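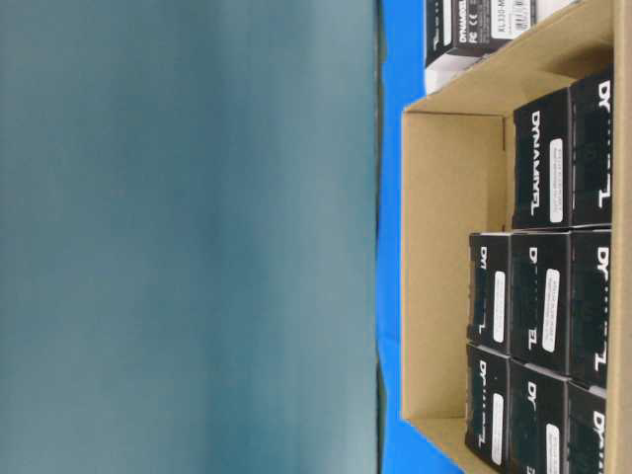
Open carton on the blue table.

Progress report: Pirkow parts library, first half of the grant

Hi all, and thanks again for the patience while I got this written up. You asked for something short and plain, so I'm going to run through where the money went, what's working and what I'd like to do differently in the second half.

Quick refresher for anyone new on your end: the parts library lends and gives out spare parts for small household appliances, so people in Pirkow and out along the Plukell road can fix a toaster or a vacuum and keep it going a few more years. We opened in the old Kofler shop, two doors up from the bakery (dangerous for me, great for foot traffic!).

Where we are

The catalog is the big news. We now have 1152 parts entered, each with a shelf number and a note on which machines it fits. I'd promised you 1000 by December, so I'm pretty pleased with that. Belts and hoses are the best covered. Switches are a mess, mostly from my own early decision to sort them by color, and I've been redoing them by rating a drawer at a time.

Lending is slower than I'd hoped. People love to come in and look, and they love to tell me about the mixer their aunt had, but plenty go home to "think about it." What helped was putting a little card on the counter with the most common repairs and how long each one takes. Once folks saw that a vacuum belt is a ten-minute job, they started walking out with belts.

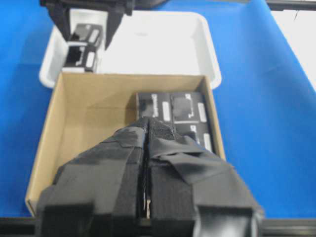

Money

Rent and heat came in on budget. Shelving went over, and I covered the gap from the printing line, which I'd set too high anyway. The mail-out kits are the one new cost. Some of our Otden people can't get in during open hours, so I started sending parts by post, and we've done more than 50 of those so far. Postage is being paid by the borrowers, but the padded envelopes are on us. I'd like to keep doing that if you're okay with it.

Evening sessions

We've held 9 repair evenings, all starting at 6:30, and I moved them from the back of the shop up to the front window after the second one. Big difference! People stop, look in, and half the time they come through the door with a question. Irons and lamps are the favorites. Coffee makers are a heartbreak, and I've started telling people up front that the cheap ones are usually glued shut.

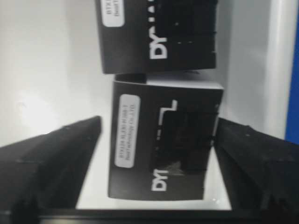 I'd also like to try one session just for sewing machines, as that's what I get asked about most on the phone and we have almost nothing on the shelf for them. It would mean buying a starter set of bobbin cases and needles, plus a couple of motor belts. I can do it inside the current budget if the switch drawers don't need new dividers.

What's next

Finish the switches. Get the catalog somewhere people can search it from home, even if it's just a plain list. Ask the Otden library about leaving a drop-off bin there for returns. I'll send receipts separately, and the next report will come with the final lending numbers.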